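Storage basket

A storage basket is an open container used in the home, in shops and in offices to hold small or loose goods. The word once meant a vessel woven from plant material, and in many languages it still does. In current English it also covers containers made of wire, molded plastic, rope and felt, provided they have an open top and, in most cases, sides that let air through.

History

Baskets are among the oldest made objects. Because plant fiber rots, few early ones survive, and much of what is known comes from impressions left in clay and from finds in dry caves. Willow, cane, rush, palm leaf and split wood were all used, depending on what grew nearby.

Wire baskets became common in the nineteenth century, when drawn wire became cheap. They were used first for eggs, fruit and laundry, and later for letters and papers. Plastic baskets followed after the Second World War, as injection molding spread. A molded basket comes out of the press in one piece, handles included, and needs little or no hand finishing.

Construction

Woven baskets are grouped by method. Coiled baskets are built up from a spiral core stitched to itself. Plaited baskets are made of flat strips crossed over and under. Wicker and splint baskets have stiff uprights with thinner material woven around them.

Plastic baskets are usually made of polypropylene or polyethylene. The sides are pierced with slots, squares or diamonds, which saves material, reduces weight and lets water drain. Corners are rounded so that the part releases cleanly from the mold. Handles may be hinged, clipped on or formed as part of the rim - the last type is the strongest but makes stacking harder if the handles stand up. 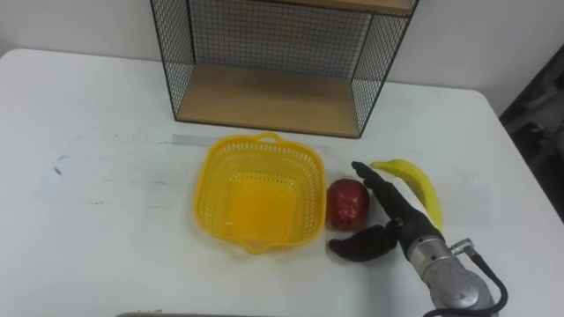
A yellow plastic basket with perforated sides, in front of a wire-mesh shelf unit.

Wire baskets are welded at the crossings and then coated with powder paint or vinyl. Uncoated wire is cheaper, but it marks shelves and rusts at the welds.

Uses

In kitchens, baskets hold fruit, bread, onions and potatoes, which keep better with moving air. In bathrooms they hold soap, brushes and towels. Offices use shallow trays and baskets for mail. Schools often give each class its own color, so that supplies return to the right room.

Baskets are also used inside other furniture. A basket on a shelf works much like a drawer, and can be carried to where the contents are needed. Shelf depth is the usual limit, and a basket with upright handles needs more clearance than its body height suggests.

Care

Plastic baskets can be washed in warm water with dish soap. Long exposure to sunlight makes most plastics brittle, and bright colors fade. Wicker should be dusted with a soft brush and kept away from heaters. Lightly misting it a few times a year helps prevent cracking. Coated wire should be dried after washing, especially where the coating is chipped.

Collecting

Handmade baskets have long been collected. Interest in household plastics is more recent. Seema Ahuja's survey "The Molded Basket" lists 223 patterns and sorts them by the shape of the side openings. Sushil Lodhi has argued that handle type is a better guide to age, as makers often kept a side pattern in use long after changing the rim.

See also

Basket weaving
Crate
Shelving
Wickerwork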